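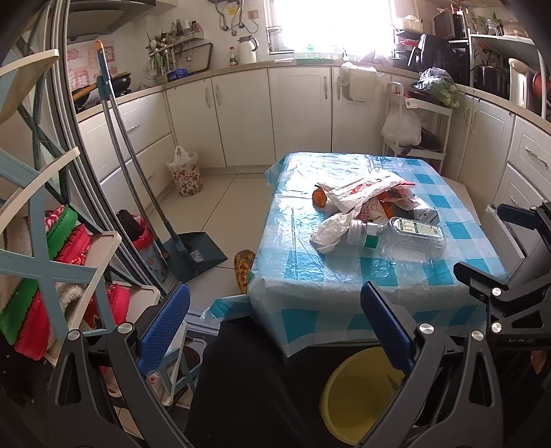
Kasten table cover, the clear 60 inch one. Bought it in August, so a fair test by now. Goes on easy, smelled like a shower curtain for two days then fine. I keep mine over the blue and white check cloth and the pattern still shows thru. Coffee wipes off. Soy sauce too.

Downsides. Creases from the box never fully left. Corners slide if you lean on them, Uwe Seidel in the reviews said clips help, they do a bit. Hot pan = ring, use a trivet.

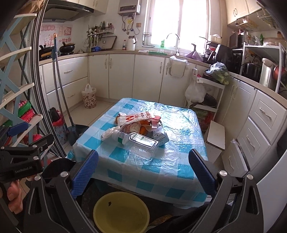
Checked cloth in the middle of the kitchen, shopping still on it.

Paid almost 30 at Ostdale. Would buy agian, but a size up.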